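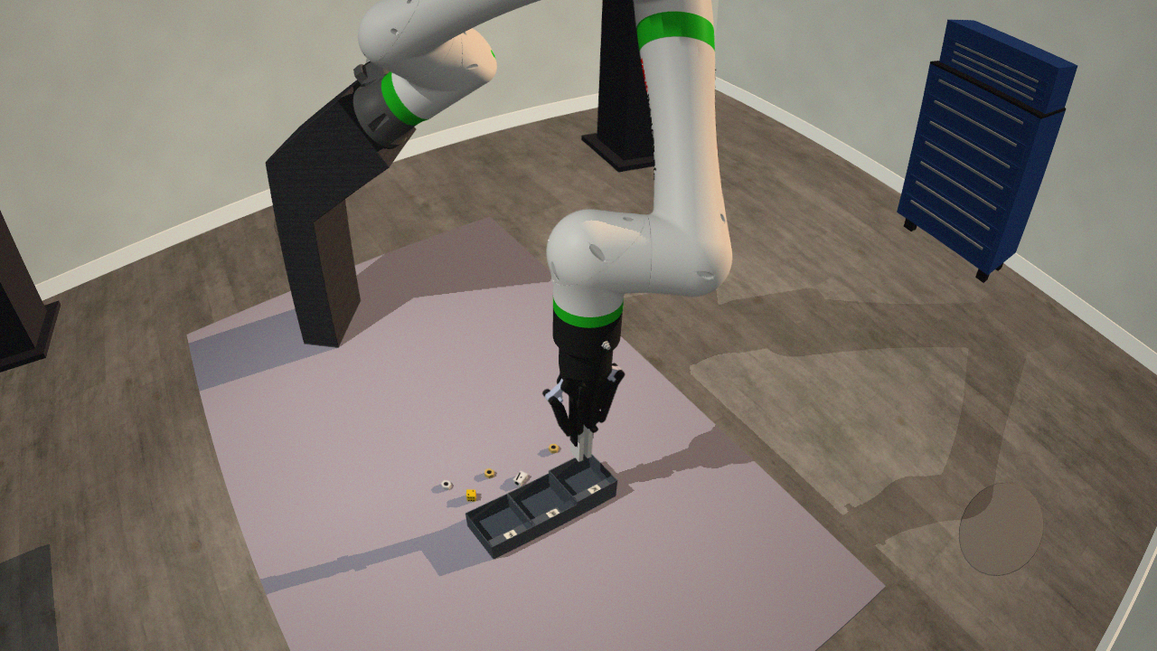 I spent April recording demos for the sorting task. The arm is simulated, and so are the nuts, the dice and the tray with its three compartments. I drive it by hand and the logger saves every run.
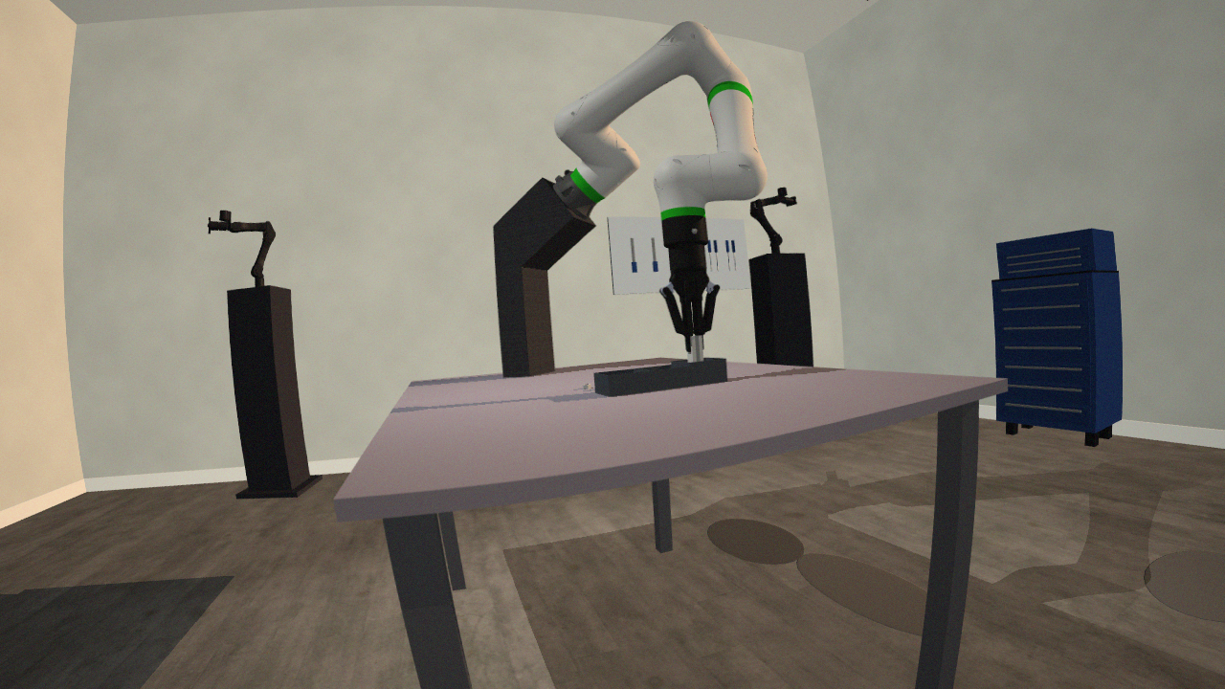 2 min read

My goal was 60 demos and I ended up with 65. I threw out 20 of them, mostly runs where I paused too long over the tray. Fouad Harb looked at my first batch and told me to shuffle the start positions more, so I redid those too. 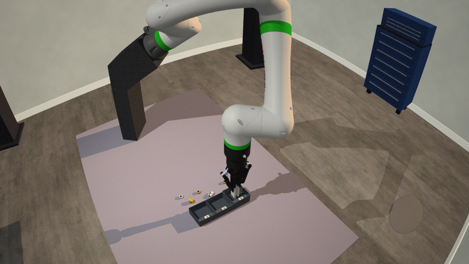

Fingers down at the right end of the tray.

Yellow nuts still give me the most trouble. I keep approaching from the same side, and the policy will copy that. Next I want 25 more runs with the nuts turned at odd angles, then I'll train again and post the numbers. The scene files are in the Stosstead folder if you want them.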